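Play Shop Table – Set-up Notes
Part 3: Belt, front table, back table
H. Sani, last changed 14/12/2002

Read part 2 first if the tables aren't up yet. This part starts with both tables standing and the belt out of its box.

3.1 Before you start

You need:
the Pleso belt and its mains lead
front table and back table
the toy food (soft bag, the one with the drawstring)
plate, basket
a damp cloth, a dry cloth
sticky tape, the paper sort

Clear the front table completely. Wipe it, then dry it. Leave 1000 mm of floor free in front so whoever is sorting can stand back.

CAUTION: Lead stays out of the wall until step 9. Not "just to see if it runs".

3.2 Placing the belt

1. Lift the belt with two people, one each end. Hold it by the frame, never by the belt surface.

2. Put it down across the front table, rail towards you. Long way left to right.

3. Slide it back until there's a good strip of bare table along the front. This strip is where food waits before it goes on. If you can't lay a toy carrot down there without it touching the rail, slide back some more.

4. Check it sits flat. Press each corner. If one rocks, folded card under it, taped to the belt foot and not to the table.

5. Run the lead off the back. Tape it where it crosses the edge.

Note: on the older Pleso belts the rail has a screw that works loose. Finger tight is enough. If it's missing there are spares in the Clurdale tin.

3.3 Back table

6. Back table goes close up behind, against the wall. It should end up a bit higher than the front one. If yours is level, you have the short legs on, see part 2.

7. Plate and basket go on the back table, never on the front. Apples live on the plate. Stalks up if they'll stay up, doesn't matter much. Basket is for anything else that's finished with.

8. Take the shop wrapping off new baskets before anybody small uses them. The Ekia ones come in a clear bag that clings to the rim – leave it on while storing, off for play.

3.4 First run

9. Plug in. Stand clear. Switch to slow.

10. Let it run empty for 3 minutes. Listen. A steady hum is fine, ticking is not. If it ticks switch off and go to 3.6.

11. Switch off again before you put any food on. Yes, every time.

12. Yellow one first, at the left end, lying on its side. It's light and rolls about a bit so if the belt is running too fast it will show you. Leave the carrot on the front strip for now.

13. Switch to slow. Watch it go the full lenght. If it arrives without turning over, speed is right.

14. Now the rest, one at a time. Gap of about a hand between each.

CAUTION: No loose string near a moving belt. Some of the toys have a hanging loop. Tuck the loop under or snip it off, and keep those toys on the table until you've done it.

3.5 Putting the food out

Which food where. People ask this more than anything, so:

Belt: one item while you're learning, more later.
Front table: whatever is waiting its turn. Carrot, the green veg, and so on. Spread them out. No heaps.
Back table: plate with the apples, basket.

Leaf end of the carrot towards you. Only a habit here but it makes it easier to see if one has been knocked. Ms Jabłońska at the Clurdale room lays hers the other way round and that works too.

Pick up soft food round the fat part, not by the leaves. Leaves are felt on most of ours and they do come off. Lift clear of the table before moving sideways or you'll sweep everything else along with it.

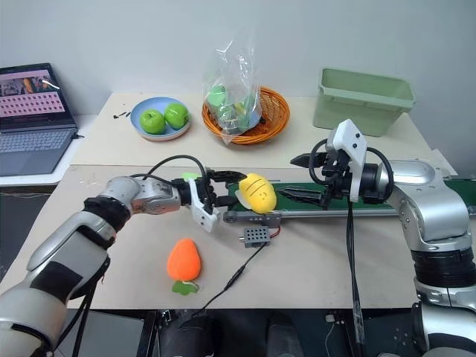

Belt with the yellow one on, carrot waiting in front.
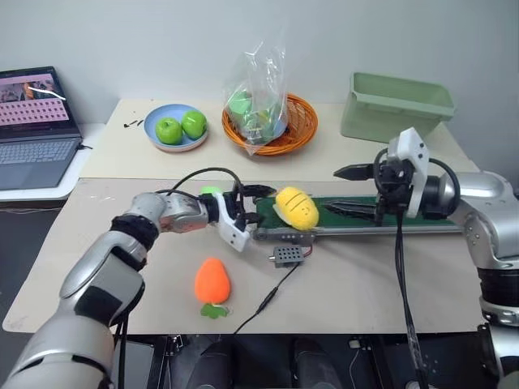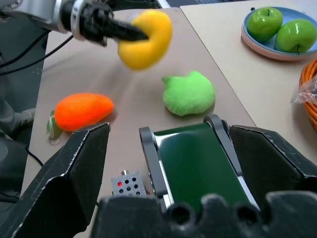
Yellow toy and orange carrot in all three. Apples on their plate in the last.

If you are one item short check under the belt before you open the spares. Then the floor on the left. The round ones travel.

Don't swap in real fruit. Tried it in January, pips in the rollers, took an afternoon to get out.

15. When all the food has been along once, switch off, put everything back where it started, and go again at the speed you want to keep. Write the speed on the card.

3.6 If something's wrong

Belt doesn't start: switch at the wall, then switch on the belt, then the fuse. In that order. Spare fuses are item 29 on the parts list.

Belt ticks: something caught underneath, usually fluff. Unplug. Tip the belt towards the wall, pull the fluff out with your fingers. No scissors, no knife.

Food turns over on the way: too fast, or belt not level. Go back to step 4.

Food sticks at the rail: it was put on too near the front. Middle of the belt please.

Belt creeps along the table: table was still damp when you put it down. Lift off, dry both, put back.

Belt runs to one side: needs the adjusting key and a bit of patience. Quarter turn, run it, look, quarter turn. Don't do more than 2 turns in all – ring Halima Sani insted.

3.7 Packing away

Unplug first. Coil the lead loosely, don't wind it round the belt. Food back in the soft bag, apples seperate in the basket so they don't squash the leaves. Plate on top, wrapped in the dry cloth.

Cleaning of the soft food is in part 4. Surface wipe only till you've read it.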